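Evbridge Community Workshop – autumn walk-round, October
Checked by: Emiliano Barrientos
Started 9.15 am, done before lunch

1. Front entrance and ramp
Clear both sides. The new handrail is lovely and solid, well done to the Quiroga lot who fitted it. Leaves are starting to pile up at the foot of the ramp, so please sweep on the way in.
PASS

2. Fire exits
Back door opens with one push. Side door is stiff – it needs a shoulder, and it shouldn't. I've planed a little off the bottom edge and will look again when the weather turns.
ACTION: me

3. Extinguishers
All in date, pins in, gauges in the green. The one by the kiln room had a coat hung over it. Coats go on the hooks!
PASS, with a grumble

4. Floors and walkways
So much better than spring. The Drellent matting in the wood shop has stayed flat all summer and I'm really pleased with it. Offcuts still get left by the bandsaw, though. Anything long goes in the rack, upright and strapped.

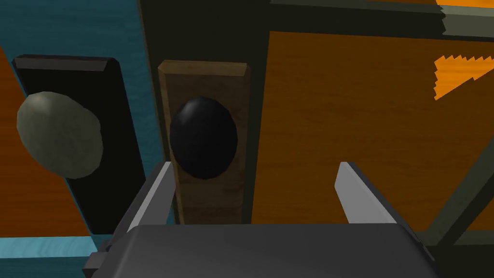
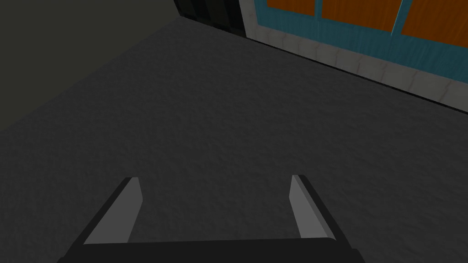
PASS for the main shop, ACTION for the bandsaw corner

5. Electrics
Tested every socket with the plug-in tester. One double socket by the lathe is dead on the left side, now taped over. Extension reels: fully unwound when in use, please, as the big one is only good for 1000 watts wound up. The Colen heater is 2000 watts, so it goes straight into the wall and never on a reel.
ACTION: electrician booked

6. Dust extraction
Bags changed, hoses checked, one split cuff replaced. The meter reads 796 hours and the filter is due at 1000, so we've got a good stretch left. What a difference it makes to the air in there!
PASS

7. First aid
Plasters low again. Eyewash in date. Burn gel missing from the kiln room box, so I've put in a spare from the office.
PASS once the plasters turn up

8. Ladders
Two good ones, tagged. The old step ladder has a cracked tread and is out by the skip. Please don't rescue it.
REMOVED

Next check in the new year. Bring a torch for the loft.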